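Prillau Releases Kikuchi 2, a Planning and Perception Toolkit for Household Cloth Handling

New version adds fold-aware grasp planning, a rebuilt annotation tool and a common format for demonstrations recorded in homes

DIRNLOW, June – Prillau, a developer of software for robotic manipulation, today announced the general release of Kikuchi 2, the second major version of its toolkit for teams that teach machines to handle towels, bedding and clothing. The release is available immediately to current license holders and will be offered to new customers through the company's Dirnlow office.

Kikuchi 2 covers the full path from recorded demonstration to executed motion. It reads video and finger-position data from hand-held grippers, estimates the state of the cloth between and around the fingers, and produces motion plans for parallel-jaw arms. The first version treated a piece of fabric as a single outline. The new version keeps a layered model, in which a fold, a bunched area and the flat cloth beneath it are tracked as separate surfaces with their own edges.

"Cloth on a bed is a hard case for perception software," said Sayaka Ueda, head of product at Prillau. "The fabric hides most of itself, and the sheet under it has wrinkles of its own. Our customers asked for a planner that could tell the towel from the bed and the top layer from the one below, and that was the work we set for this release."

The reference set shipped with the toolkit contains 3835 demonstrations recorded in furnished rooms. Of these, 1881 involve towels or similar cloths on beds, sofas and other soft surfaces. Rooms were recorded with their usual furniture and belongings in place. Each demonstration is stored with its calibration record and can be replayed, trimmed and relabeled in the annotation tool without conversion.

The main changes in Kikuchi 2 are as follows.

Layered cloth state. The perception module marks fold edges, contact regions and hidden areas, and reports a confidence value for each. Low-confidence regions are passed to the planner, which may choose a different approach or request another view.

Grasp planning from open fingers. Earlier releases began planning at the moment of closure. The planner now considers the approach as well, including cases in which one finger slides beneath a fold while the other steadies the cloth from the opposite side.

Tilt-tolerant viewing. Cameras mounted on a hand-held tool turn with the wrist, and walls and furniture can appear at any angle. Kikuchi 2 no longer expects an upright image, and it estimates the support surface directly from the view.

Annotation tool. The tool has been rewritten and now runs in a browser. Labels applied to one moment of a recording can be carried forward and corrected by hand. Keyboard shortcuts from the previous version have been kept.

Tatov export. Demonstrations and plans may be written to Tatov, the company's open exchange format, for use with outside training and simulation software.

The toolkit was evaluated before release by 17 partner sites under an early access program. Comments from those sites led to changes in the calibration procedure, which can now be completed by one person, and in the wording of planner error messages.

"We spent a good part of the spring reading logs from partners," said Junpei Tsuchiya, who leads the planning team. "Many of the failures they sent us began well before the fingers closed. Moving the start of the plan earlier meant changing almost every interface in the module, and we are grateful to the partners who stayed with us through those builds."

Existing projects can be opened in Kikuchi 2 after a one-time migration. Label files from the first version are preserved, although single-outline labels will need review before they are used to train the layered model. A migration guide is included with the installer. The first version will receive security fixes for one year and will not gain new features.

Prillau will hold an online technical session for license holders later in June. Chiharu Minami will present the perception module, and Theda Petersen will answer questions on migration and Tatov export. Registration details will be sent to account contacts by email.

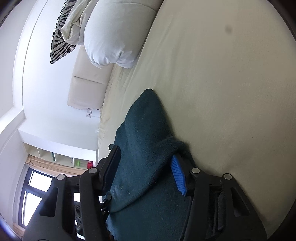 License terms are unchanged for academic groups. Commercial customers with a current support agreement will receive the new version at no added cost. Requests for evaluation copies should be addressed to Sota Okabe, partner relations, at the Dirnlow office.

About Prillau
Prillau develops perception, planning and data tools for robots that work with soft and flexible materials. Its products are used by research laboratories, equipment makers and service companies. The company is based in Dirnlow.

Media contact: Sota Okabe, Prillau, Dirnlow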